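### 3.2 Household laundry and water use

Washing accounts were collected from 200 homes in Skekalcombe, a hill town served by the Hillov reservoir. Each household kept a diary for 7 weeks and wrote down every load, the programme chosen and the way it was dried. After incomplete diaries were removed, 2,254 loads remained for analysis.
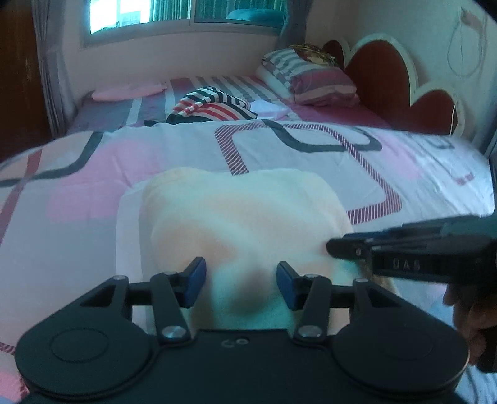

Bed linen and towels were treated as one group, following Teixeira. They are bulky, they are often washed together, and people tend to change them on a fixed day. A single item could still be hard to place. A cream-white towel lying on a duvet, as in Figure 2, might be clean or waiting for the wash, and diary keepers were told to enter an item only when it went into the machine. Hand washing was entered on a separate sheet.

Clothing was recorded by load, with no attempt to weigh single garments. Households on the Helell tariff, which charges less for water at night, ran more of their clothing loads after 10 p.m. than other homes did. Their towel loads showed no such shift.

**Figure 2.** Household textiles laid on a bed: a loosely folded towel (first panel) and a folded cream-coloured garment (second panel).
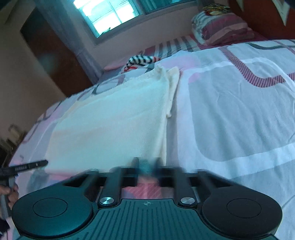
### 3.3 Drying methods

Line drying was the most common method in June. Homes without a garden relied on indoor racks, and several shared a yard with neighbours.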